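Home | Noticeboard | Get Involved | Contact

Snack diary people wanted!

Hi, I'm Bontu, and I'm putting together a little cookbook about what people in Festotthorpe really eat between meals. I need 17 households to keep a snack diary for me through February. Just a notebook by the kettle - what you ate, when, and whether you liked it. Crumbs on the page are fine!

You don't need to be a good cook (I'm not). Kids' diaries are very welcome, and so are grumpy ones. I'd especially love to hear from night shift folks, because my own 3 a.m. toast habit needs company. 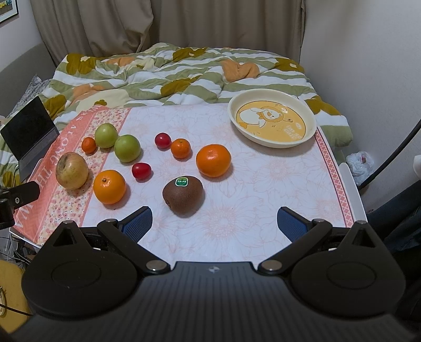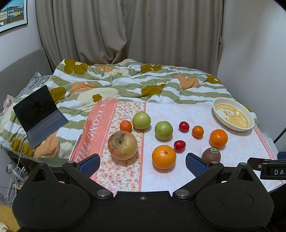
Fruit on a patterned cloth, with a kiwi in among it.

What you get

A copy of the finished book, your name in the back if you want it there, and a $100 grocery voucher per household once the diary is in. Gemechu Birhane is doing the layout and he'll scan your notebook and mail it back.

How to sign up

Drop a note in the box at 203 Pekia Street with your name, a phone number and your favorite snack. Please do it by 16 September 2025 - I'm slow at paperwork.

Comments (2)

marla_k: Does cereal at midnight count? Asking for my husband.

Udel Dave: Signed up. Can I type mine? My handwriting is awful.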